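Clube de Robótica Otberg: perguntas frequentes

Atualizado em 24/1/23

Quem pode participar?
Qualquer aluno matriculado no ensino médio ou técnico. Não pedimos experiência com programação. O grupo atual tem 21 alunos e abre vagas novas em fevereiro.

Quanto custa?
A taxa é de R$ 41 por mês e cobre o uso do laboratório. O material fica no clube e não pode ser levado para casa.

O que se faz nos encontros?
No primeiro módulo, chamado Vullent, cada equipe programa o braço para pegar e soltar peças. No segundo, Cliditz, as tarefas usam objetos de cozinha: mexer o conteúdo de uma caneca, devolver a colher ao apoio, mudar a caneca de lugar.

Como é a mesa da tarefa da colher?
Mesa branca, caneca vermelha, colher de cabo rosa apoiada em dois blocos de madeira. A posição da caneca e dos blocos muda de uma rodada para outra, portanto não adianta gravar coordenadas fixas.
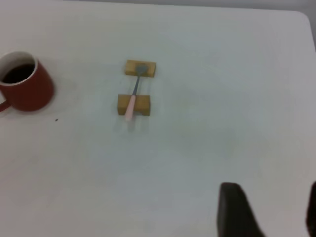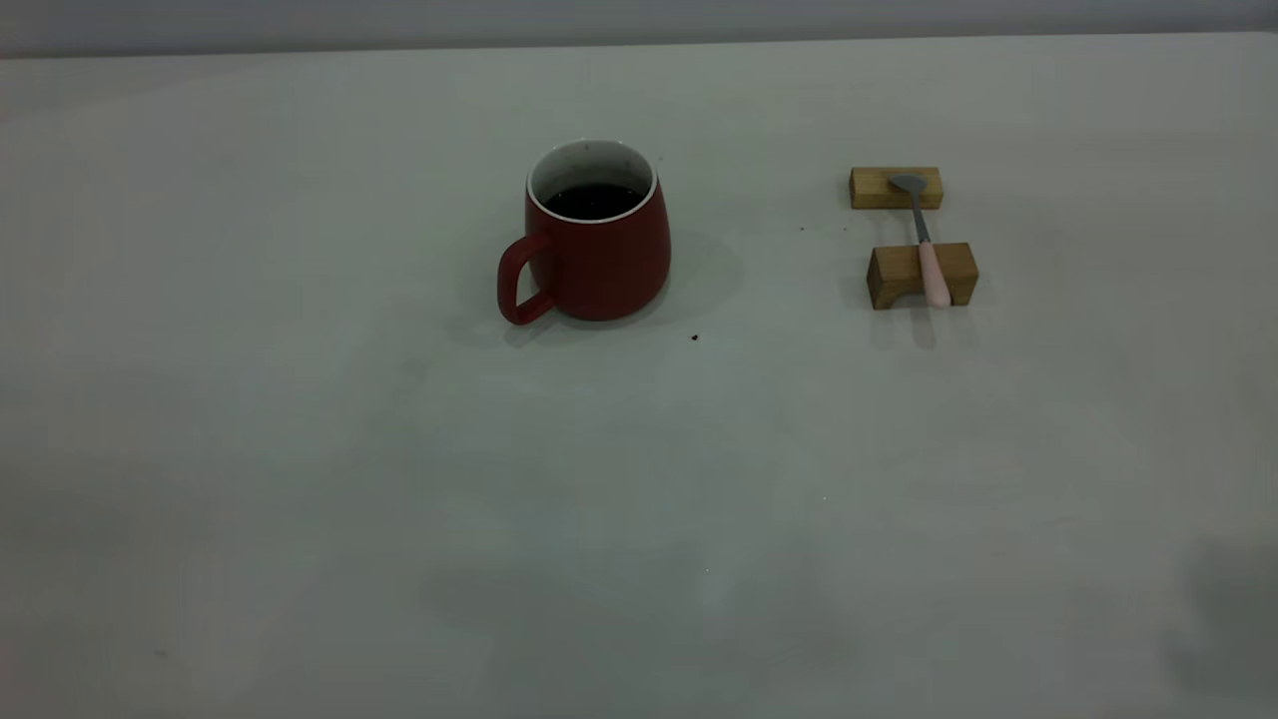
Módulo Cliditz: caneca e colher sobre os blocos, em duas vistas.

Quanto tempo dura uma tentativa?
O limite é de 300 segundos, contados a partir do comando de início. Tocar no braço durante a tentativa encerra a rodada.

Derramar líquido elimina a equipe?
Não. Perde pontos e a equipe limpa a mesa antes da rodada seguinte. O máximo por tarefa é de 400 pontos.

Preciso levar computador?
Não é obrigatório. Quem preferir usar o próprio deve instalar os programas antes do primeiro encontro. A lista vai no e-mail de confirmação.

O clube participa de competições?
Sim, da Copa Farquharson, em equipes de até quatro alunos. A inscrição é feita pelo clube.

Posso faltar?
Até três faltas por módulo. Avise pelo e-mail da secretaria.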